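Handout 9: House rules for running a humanoid near people
Reading time: 10 minutes

I promised last time that we'd get to rules, and I can hear the groaning from here. Fine! But this is the part of the course I'd keep if I had to throw out the rest, so bear with me.

Let me start with the words, which trip everybody up. A law is something you have to follow where you live. A standard is a document that a bunch of people in a field agreed on, and it may or may not be tied to a law. Good practice is the stuff you do because somebody once tripped over a cable. In our lab at Wernik we lean on all of them, and in this handout I'm mostly talking about that last kind (the first two get their own handouts, and yes, they're longer).

Our own rule book is called Lulten. It began as a single sheet taped inside a cabinet door and it's now up to 287 entries, which is silly, and I've been trying to prune it. A lot of those entries say the same thing in different words. If you boil them down for tabletop work, you get something like this:

Agree on the floor line before power goes on. Everyone in the room should be able to say where the arm can reach, including the reach it has if it does something dumb. I like to stretch the arm out by hand, powered off, and see how far it goes. It's always farther than I guessed.

Know who has the stop button. One person, said out loud. If that person needs coffee, the run ends or the button changes hands, out loud again.

Walk the cables. Power to the base, signal to the wrist, all of it. A loop of slack near a wrist joint is normal and you need some, but look at where the loop goes when the wrist turns all the way over. Same for the floor: pick a side for cables and a side for feet.

Keep the task small. A few things on the table, soft enough or light enough that a drop is boring. Fruit is great for this. No glass, no knives, no mugs with anything in them.

Hands out while it moves. If the fruit rolls, stop first, then reach. I've broken this one myself and got a talking-to I deserved.

The job we'll use for the worksheet is about as plain as they come: fruit, a yellow basket, one table.

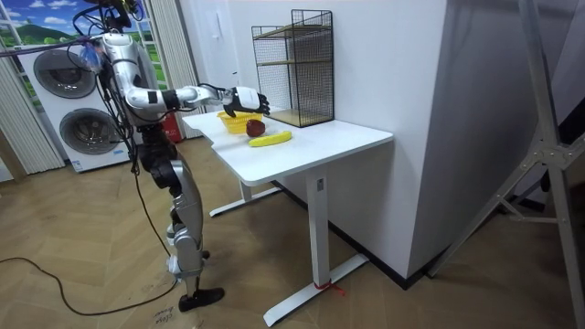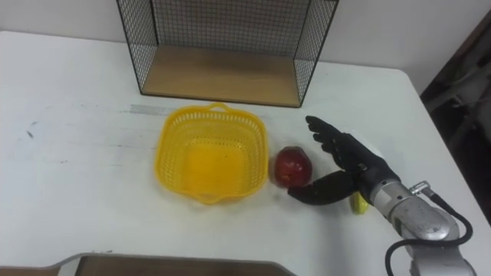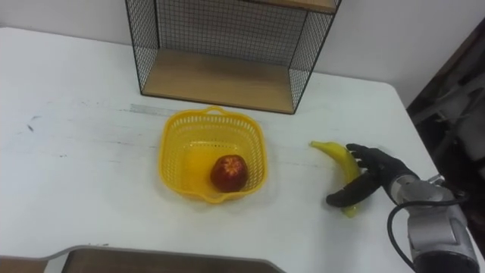
Do we still need a person on the stop button if the robot is only handling fruit?

You do. The fruit sets how much a drop matters, and that's all it sets. The arm is just as heavy and just as long whatever it's holding, and the person standing next to it is just as soft. So the button rule stays put for every powered run, even the short ones, even the "let me just try this" ones (especially those).

Now the write-up. I want a log line for every run: what the task was, who held the button, what speed limit was set, and anything odd. "Hand twitched at start" is a perfectly good note. We changed our start-up routine at Sutanto, where I worked before this, off the back of a note about that long. The log there passed 2000 lines while I was around and I still think of it as the most useful document in the building.

Please don't tidy your logs afterward! If you stopped a run by mistake, write that you stopped it by mistake. A stop that wasn't needed costs you a minute, and I'd never mark anyone down for it.

For the worksheet, pick one rule from the list and rewrite it so a visitor could follow it without asking you anything. Then swap with your neighbor and try to find a way to obey the words and still get hurt. You'll find one. Fix it, swap again. Bring the final version to the next session, handwritten is fine.

Related handouts
Handout 8: Reading a standard without falling asleep
Handout 10: Speed and force limits, in everyday terms
Iren worksheet: Drawing a floor line
How to write a useful log note

Wernik Robotics Course | Last updated August 28, 2023 | Contact the course desk | Back to top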